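Soft Bags, Hard Shells: A Repair Bench in Saltport

By Amber Hebden

Lorna Purves runs her repair bench on a simple rule: padded goods and molded goods are assessed on the same surface, under the same light. The surface is yellow, glossy and thick at the edge. Black fabric reads well against it. So does black plastic, the other material that fills her intake shelf.

Soft cases come first. Purves checks the flaps, then the folds, then the seam allowance inside the lining. Padding that has shifted can usually be worked back by hand. Padding that has compressed is replaced.
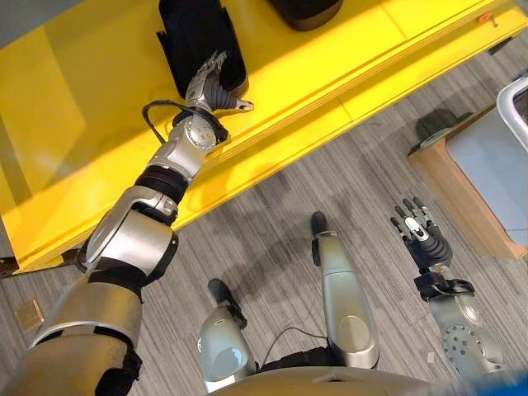 Stitching is done on a MacKinnon walking-foot machine with bonded thread, at a length of 2 millimeters on curves and slightly longer on straight runs. The bench took in 325 soft cases last year, most of them with failed zippers.

Molded parts follow a different path. A curved housing is judged first at its mounting tabs, where the load collects around the screw hole. Surface scuffs are noted on the ticket and left alone — sanding a matte finish produces a shiny patch that is worse than the mark.
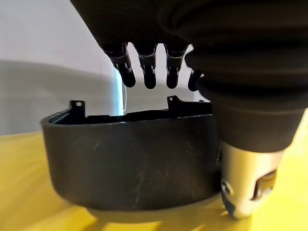

Cracks are another matter. Dougal Purves drills a small stop hole at the end of each one, then bonds a backing strip to the inner face and leaves it clamped overnight. He keeps 50 strips cut to size in a drawer marked Giver, after the supplier.

The bench closes for two weeks in August. Tickets left open at that point go to Ishbel Leckie, who handles the zippers at her own shop and returns the rest untouched.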